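Handout 3: Two arms, one box, no agreement
Module leader: Jalen Kincaid

Today's case is a fault from the Edell cell, where two arms share the job of folding a cardboard box. Bring the log extract. The arms have separate controllers and a single handover message between them, a design decision we shall be returning to without affection.
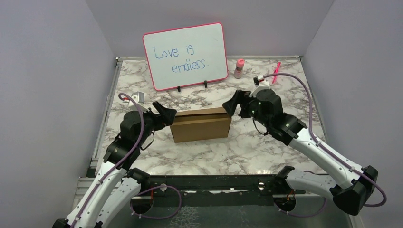

The complaint was simple. Of 291 folding cycles in March, 72 ended in a protective stop, nearly all while a flap was being handled. The operators' remedy was to press reset and try again, with the guard open, 60 times. Mark that in red. A jam costs you a box; a hand between two arms costs rather more. 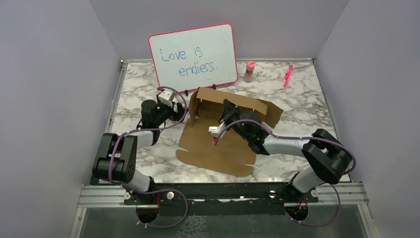 Fig. 2. Both arms over the part-assembled box, whiteboard behind.

What the log shows

1. The left controller sends "flap held" when its fingers reach their commanded width. It has no idea whether there is any card between them.
2. The right controller believes it. Why wouldn't it?
3. Both wrist cameras look past the fingers, so a raised flap can hide what lies behind it. The Hamdy vision routine returned its last good estimate in such cases and called it current. 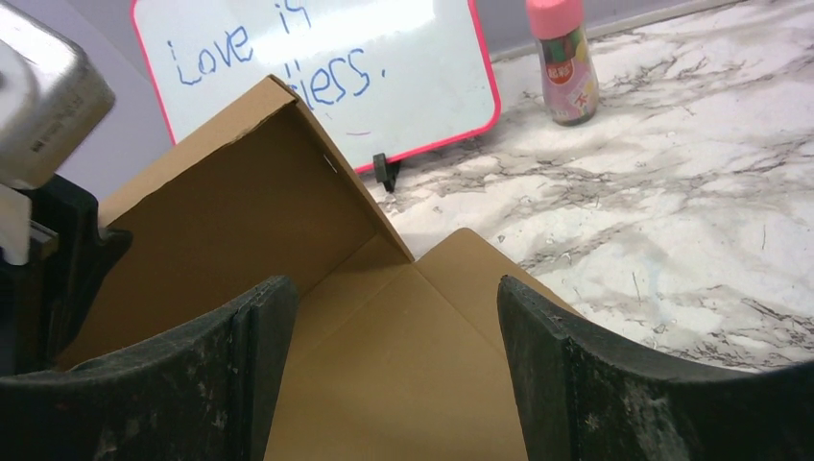
4. The force limit then trips, late, and takes the blame. Tesside's first report recommended raising it. Please don't.

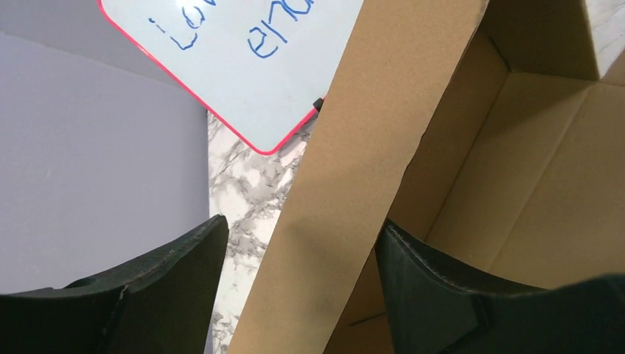 Fig. 4. Wrist view between the fingers: box interior to the right, marble top to the left.

For the seminar

Draft a reset procedure for a stop with card still in one gripper. Say who isolates what, and in which order. Then read section 3 of the Nudico guarding notes and draft it again. One side of A4, in by 23 Oct 2026.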